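Open day at Plemura — anyone else go?

Posted 05/07/2020 by Rafsan Gazi

I said in March that I'd write something up if I got a place on the Plemura open day, and I did, so here are my notes. It was held at the Skandside site and there were 11 of us in my group. They ran it in two halves: a tour of the workshop first, then a sit-down demonstration of the simulator they use before anything is tried on the real arms.

The workshop half was fine but short. Two benches, both switched off while we walked past, and a talk about guarding that most of us could have given ourselves. Parking is poor, by the way. Use the road behind the unit.

The simulator was the better part. It's called Jiltus and they run it on an ordinary desktop machine. The one they showed us was a two-armed robot in a plain room with a dark red wooden surface in front of it and landscape pictures on the walls. The left arm was the one to watch. It was up at the small picture on the back wall, with the gripper fingers against the lower left part of it.

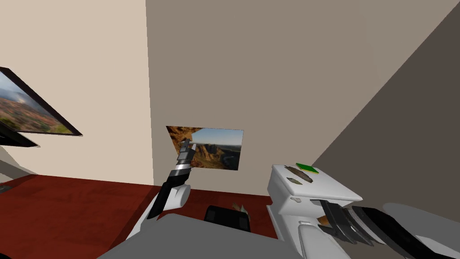
The man running it said they had put 697 attempts through the simulator on that job before the open day, and that flat things on walls are harder than blocks on tables. The arm has to come in at a decent angle and there isn't much to get hold of. I asked how many of the 697 had gone well and he said he didn't have the figure with him. Fair enough, but I'd have liked it.

The talk lasted nearly 90 minutes including questions. Tea afterwards. I'd go again if they had the real arms running.

---

bench_vice

Thanks for writing it up. I was in the later group and we got the same tour, only one of the benches was on for us. It was moving a tray from left to right and back. Not thrilling, but it was a real machine doing it.

I'm less keen on the simulator than you are. Walls that plain, no clutter to speak of, lighting flat and even. Any arm can look clever in a room like that. I asked whether they model cable drag and he said "partly", and then moved on to the next question.

---

Marrowfat

You have to start somewhere though. We lost a wrist joint at work because someone tried a new path on the real arm first. If they'd run it in software for an afternoon we would have saved the cost of the part and a fortnight of waiting. I don't care what the walls look like.

---

bench_vice

I'm not against simulators. I'm against giving up half an open day to one. People travelled for that. The sign-up page said "see our robots at work" and I took that to mean robots.

---

Rafsan Gazi

I agree about the sign-up page. It should have said. But I learned more from the simulator than from the tour, mainly as you could ask for the view to be moved and he would do it. On the shop floor you stand behind a yellow line and look at the back of somebody's head.

On the plain room: he did say they change the pictures and the colours between runs so the arm doesn't get used to one layout. I forgot to put that in the first post.

---

tolly_ho

Does anyone know if the software is something you can buy? Our college has two small arms and no spare money, and one of them spends most of the year in a cupboard.

---

Marrowfat

Not at the moment, as far as I know. Someone asked that in my group and the answer was in-house only. Abubakari do training days where you get time on their setup, but you'd need to ring them for prices. I haven't been on one.

---

bench_vice

I have. It was all right. Bring your own lunch, and ask for the morning slot, the afternoon one always runs short.

To be fair to Plemura, I filled in their feedback form and got a proper reply the same week. They say next time the real benches will be on for every group and the simulator will be a drop-in at the side. If that happens I'll go back and I'll say so on here.

---

tolly_ho

Thanks both. I'll ring Abubakari tomorrow.

---

Rafsan Gazi

Good to hear about the benches. I've emailed to ask for the success figure on those runs as well. If they send it I'll add it to this thread — and if anyone from the later group wrote down what was said about gripper force, please post it. My notes have a coffee ring over that bit.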